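Parsa Folding Workbench, Second Version
Reviewed by Darcy Lowther

The Parsa is a folding bench with a steel underframe and a two-piece top. I bought mine in December to replace a Jirent that had developed play in both hinges.
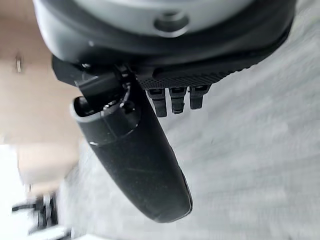
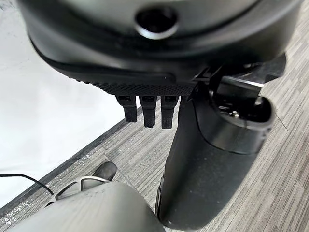
Page last changed: Monday, June 24, 2019

Setup requires no tools. The legs lock with a spring pin on each side, and both pins seated fully from the first day. Side-to-side movement at the top is 3 mm with the feet on concrete, against 5 mm for the old Jirent.

The clamping jaws close parallel up to the last inch of travel, then toe in slightly. Thin stock needs a shim at the far end. The crank handles are short and become tiring with hardwood.

The top is soft and marks easily. I applied two coats of Alitz hard oil, which slowed glue pickup but did nothing for dents.

Replacement feet are sold only in sets of four. The Sekance feet have the same thread and fit without changes.

Recommended for light joinery. Too light for hand planing.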